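Vokent Oval Display Stand: Review

Posted 16th May

I sell small plush toys and keychains at craft markets, and I wanted something to hang one piece on at the front of the table. I have owned the Vokent oval stand since November, and it has been out to nearly 40 market days.

The stand has three main parts: a wide oval base with a raised rim, an upright post, and a horizontal arm at the top. Everything is black. It comes flat in the box with a small wrench. Putting it together took me a few minutes, and the printed instructions were clear enough, though the type is small.

The base is the best part of the design. It is wide and flat, so it sits well on a table. The rim also makes it useful as a tray. I drop price tags and spare clips in there during the day and they stay put when someone bumps the table.

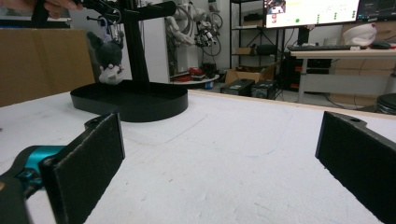 The Vokent stand with a small cat-like plush on the arm.

For a light item like this one, the height is good. The toy hangs just over the base and people can see the face without bending down. Heavier things are a different matter. I tried a beaded bag from Gostness and the arm dipped at the end. It went back to level once I took the bag off, but I would not leave anything that heavy on it for a full day.

My main complaint is the joint between the post and the arm. It loosens after several trips in the car, and then the arm swings to one side when you brush against it. I tighten it before each market. The black finish also shows dust, so I keep a cloth in the box.

Before this I used a Dreltier stand with a round base. It was cheaper and packed smaller, but it tipped over twice in the wind. The Vokent has stayed upright outdoors so far, including one afternoon when I had to hold the canopy down.

If you take your own product photos, a sheet of brown cardboard stood up behind the stand works fine as a backdrop. The black post shows up clearly against it.

Extra hooks are sold separately in packs of 2. I bought one pack and have used one hook.

Rating: 4 out of 5. I would buy it again for plush, keychains and ornaments. For bags, look for something with a thicker arm.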